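Lighting Fandthorpe: Small Solar Grids for Off-Grid Homes
Project report by Somkiat Limsakul, 4 June 2019

1. Why I picked this topic

My uncle's street at the edge of Fandthorpe got its first power line when I was nine, and I still remember everyone standing outside looking up at one bulb! The hamlet of Dondberg, further up the valley, never got the line. It has 217 households, and 83 of them still use kerosene lamps every evening. The rest share diesel sets or have a small panel on the roof.

2. What I did

In April I spent 6 days in Dondberg with a notebook and a borrowed power meter. I asked families what they wanted electricity for, and the answers were wonderful - phone charging and lights of course, but also a rice mill, a sewing machine and a fridge for the clinic. Then I used the class spreadsheet (we call it Wavo) to size a shared solar grid with batteries.

3. Results

A basic home needs 400 watt-hours a day for lights, a fan and a phone. That is so little, and it changes so much! Evening demand is the hard part, so the batteries cost more than the panels in my plan. Moving the rice mill to midday lets us buy a smaller battery bank.

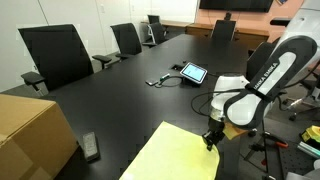
Figure 1. Meeting room with conference table and robotic arm.

4. What comes next

I would love to repeat the survey in the rainy season, when the panels give less. The Eskola ridge has good wind at night, and I want to test whether one small turbine could help the batteries. I also need better prices for poles and cable - mine came from a single shop in Fandthorpe.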